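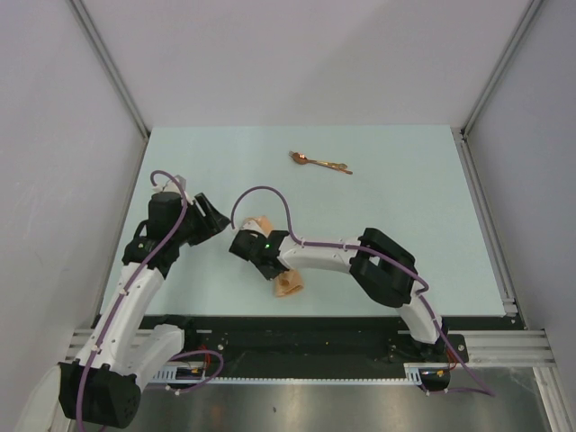 Will the new Flarkevov parking app make it easier to find a space in town? The council says so, but the figures it has put out so far don't show it.

The app, made by a firm called Trorkeo, goes live on Plellura Street and in the Song Road car park next week. Drivers will be told which bays are free before they set off, and can pay from their phones. The coin machines in both places will be taken out by January.

On paper that sounds fine. The council's case rests on a trial in the Song Road car park, which has 206 spaces. It ran for four weeks, two of them in the school holidays, when the car park is rarely more than half full at any hour. Drivers who took part were said to be "largely happy" with the result. The report doesn't give the number of drivers, or say how they were picked.

Asked whether the trial would be run again at a busier time, a council spokesman said there were "no current plans" to do so and that the app would be "kept under review". He couldn't say who would review it or when.

Madalena Serrano, who runs a shoe repair shop on Plellura Street, used the app during the trial and was not won over. "It told me there was a bay outside the bank," she said. "I got there and there was a van in it. I went round again and it still said the bay was free." She would like the coin machines to stay. Many of her customers are older, she said, and some don't carry a phone at all.

The council says people without a phone will be able to pay in two shops, though it has yet to name either. Trorkeo would not say how often its sensors get a bay wrong, and sent a leaflet instead. The leaflet has a page on saving fuel and nothing on errors.

There is also the matter of the charge. Parking itself will cost the same as now, but each payment made through the app will carry a fee, and the size of it has not been settled. The same spokesman called it "modest".

A drop-in session on the changes will be held at the library on Saturday, June 28, 2025. Parking nearby will be charged as normal.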